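Home Organization Basics, Handout 4
Stidwood Evening Classes – Nov 26, 2024

Last time we got as far as sorting, and I promised we'd get to containers, so bring your Grerura worksheet along again (page 7, the one with all the coffee rings on mine).

My rule for baskets is simple: a basket should hold things you reach for together. I love a shallow slotted one for the kitchen, because crumbs fall through and you can see right down to the bottom. Two or three items is plenty! Once you start piling, you're back to digging, and I say that as a champion digger.
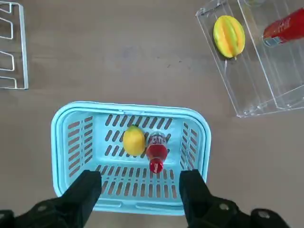 Lemon and red bottle side by side in a light blue slotted basket.

Now for mugs. I fought with mine for years in a deep cupboard, stacked two high and always grabbing the wrong one. Hanging them on a post with hooks uses height you weren't using anyway – and a small flat base takes up hardly any counter.
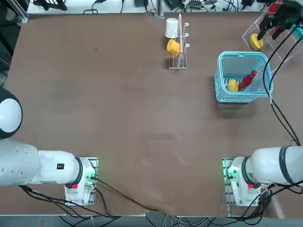

Before you buy anything, though, measure the spot where it will live, and measure the tallest thing going on it too. I skipped that once and ended up with a very nice rack that wouldn't fit under my shelf.

For December: pick one surface at home, clear it, and put back only what you used that week. Write down what stayed off. We'll compare lists in Room 232.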